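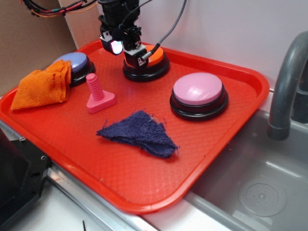

Pralton Releases Tray Manipulation Data From Cinadura Project

26/01/2019 – Pralton today released the first set of examples gathered under its Cinadura project, which trains a gripper controller from recorded demonstrations. The release holds 1178 episodes. Of these, 1112 passed review and are labeled for training. The rest are included with their review notes.

All episodes use a red plastic tray with a textured floor. Objects include large push buttons, a toy bolt, terry cloths and a ball. Object positions are changed between episodes, and the starting layout is stored with each one.
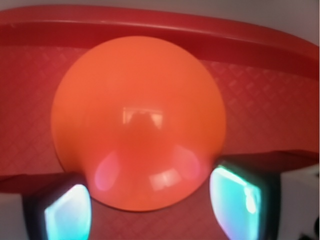
An orange ball between the two gripper fingers, seen from the gripper camera.

Each episode pairs the gripper camera view with a view of the whole workspace. Both streams share one clock. Glossy surfaces were kept in the set on purpose – reflections from the lit finger pads change the apparent color of an object at close range, and a model trained without them performed worse in early tests.

"We recorded failed attempts as well," said Reshma Mofokeng, data lead at Pralton. "There are 153 in this release, each marked at the point where the operator judged it had gone wrong."

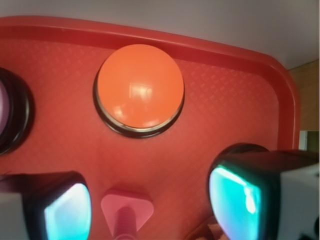 Availability and Next Steps

The data and labeling guide are available to research groups on request. A second release is planned for April and will add button presses with the cloths in place. Requests should be sent to Bongani Maluleke at the Pralton press office.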